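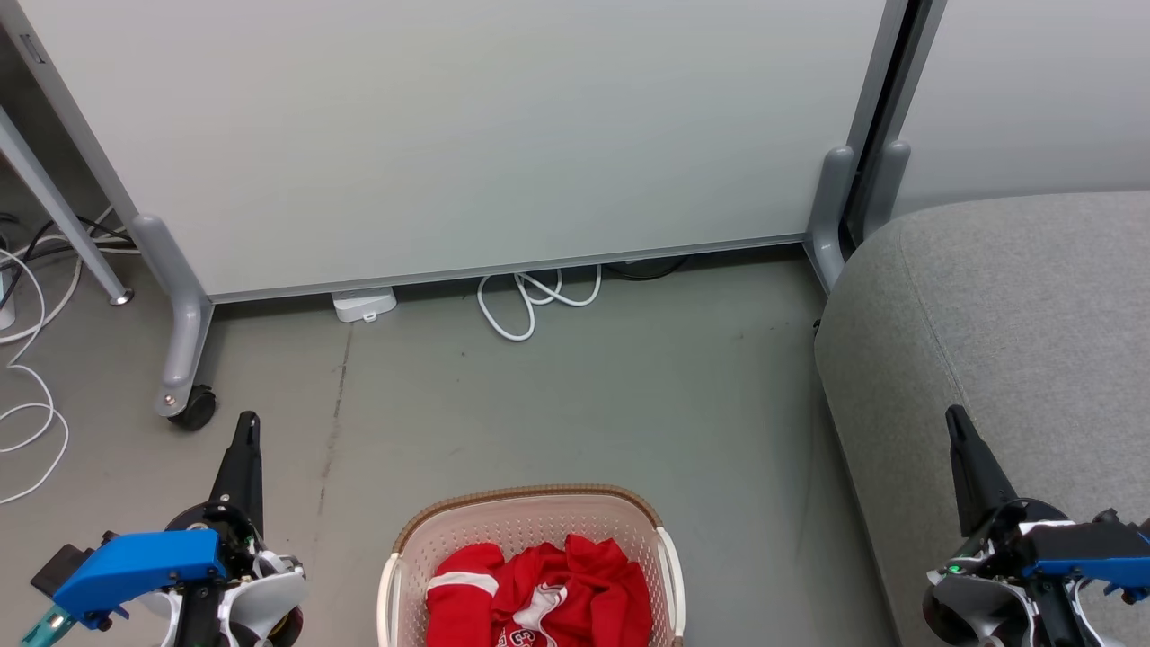 Ticket 900 – Rolling whiteboard drifts
Site: Vokthorpe, ground floor
Opened by: Suha Chamoun
Status: Open

Suha Chamoun
The big board rolls away from me when I write on it. Second complaint from our side. Last time I was told the floor isn't level.

Tamer Rawashdeh
Put a level on the floor, near the crack. It's off by a hair. I don't buy that as the cause. Has anyone checked the caster locks?

Suha Chamoun
Munther says they're all locked. He said that last time too.

Munther Khoury
They are locked. I pressed every one down with my foot. I think the board is catching on the cables.

Tamer Rawashdeh
A caught cable might stop a board. I don't see how it pushes one along. Still, there's a white cable coiled up under there and a black one further over, and I'd like both moved before anyone rolls anything. Please also move the laundry basket with the red top in it. I need to get at the feet from the front, and I'm not shifting the gray cushion as well.

Update, 11th April
Cables pulled back to the wall. Pushed the board by hand with the locks down and it still went 8 inches. One lock clicks but doesn't grip. Munther wants to try cleaning it. I doubt that will do much, but he can have a go.

Mitra Amini
Zindport has casters at 34 dollars a set. Their page says "fits most boards" – I've heard that before. Can someone measure the stem first?

Tamer Rawashdeh
Will measure. Don't order yet. Suha, please use the other board for now.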